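Pre-run software checklist, two-arm cell, cutlery sorting task
Bamness workshop, Piltutdale stack 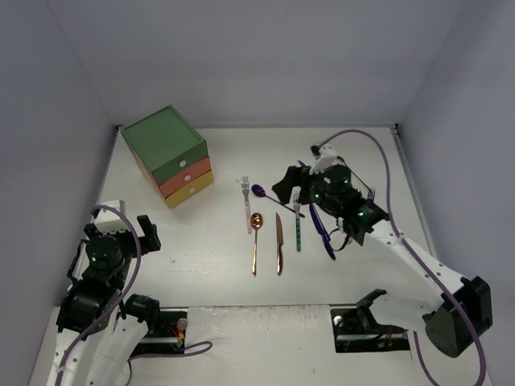 CHECKLISTS / CONTROL AND PERCEPTION

Completed by: Cledwyn Lewis
Reviewed by: Juraj Gajdoš
Date: 08/12/2019
Result: passed with comments, two items open

Fill in every line before the policy is allowed to move either arm. Write OK, FAIL or N/A, then a comment if there is anything the next person should know. A FAIL in section 1 ends the check.

1. Stopping and limits

1.1 Software stop halts both arms from the operator screen. OK
Comment: Tried from the main page and from the log viewer. The button used to be hidden when the log viewer was full screen. Fixed in the June build.

1.2 Watchdog trips when the command stream is cut. OK
Comment: Set to 100 ms. Pulled the planner process twice per arm. Both arms held position and the fault showed against the correct arm.

1.3 Joint and speed limits loaded from the cell file, not from defaults. OK
Comment: The start-up message only says "limits loaded". It ought to print the file name. Ticket 101 covers this.

1.4 Keep-out volumes present for both side walls, the back wall and the drawer unit. OK with comment
Comment: The drawer unit stands at an angle at the back left of the table. The planner box for it was still square to the wall, so the front corner stuck out of the box. I turned the box and added 5 mm all round. If you move the unit, redo this before anything else. JG: agreed, please save the box with the scene and not in your own settings.

2. Arms and grippers

2.1 Joint zero offsets match the last calibration record. OK

2.2 Arm-to-arm distance check running. OK
Comment: Runs at planning time and again during motion. The second one was switched off when I arrived. No note in the log to say who did it or when.

2.3 Gripper open and closed readings correct on left and right. OK
Comment: Left checked with nothing in it. Right checked above the table, clear of the cutlery, then brought back over the teal-handled fork.

2.4 Cable arcs allowed for in the collision model. FAIL
Comment: The purple cables rise well above the wrists and the model has no shape for them at all. There is also a loop lying on the white surface at the front left. Until a shape is added, keep wrist rotation to the reduced range in the cell file. Open, CL.

3. Cameras and perception

3.1 Wrist camera streams live and labelled the right way round. OK

3.2 Hand-eye calibration error below the limit. OK
Comment: Left is good. Right passes but is worse than last time. Repeat it if the mount is touched.

3.3 Segmentation separates items that cross. FAIL
Comment: The purple spoon lies across the pink-handled fork and its end reaches the teal handle. The detector joined the spoon and the pink fork into one mask on most frames. The copper knife and the copper-gold spoon came out as separate items, in spite of the similar colour. Ran it 8 times without touching the layout. Open, JG to retrain with more crossed pairs.

3.4 Shiny surfaces give usable depth. OK with comment
Comment: Holes in the depth on the dark bowl of the purple spoon and along the deep-blue knife. The grasp planner fills them from the table plane, so it aims low. Handle grasps only for now.

3.5 Items behind an arm are kept in the scene. OK
Comment: The dark fork on the far right is partly behind the right arm. The tracker held it as "hidden" and did not drop it.

3.6 False detections on the bare table. OK
Comment: A few specks on the surface. All below the size filter.

4. Task planner and logging

4.1 Drawer states read correctly at start. OK
Comment: Green, red and yellow all reported closed. Matches the unit.

4.2 Planner refuses a grasp when the mask confidence is low. OK
Comment: It refused the joined spoon and fork mask, as it should. The message reads "no target", which is misleading.

4.3 Log clock matches the camera clock. OK

4.4 Build number written to the run folder. OK

Outstanding: 2.4 and 3.3. Runs may go ahead at reduced speed with an operator at the stop. Recheck both items after the next Ornico driver update.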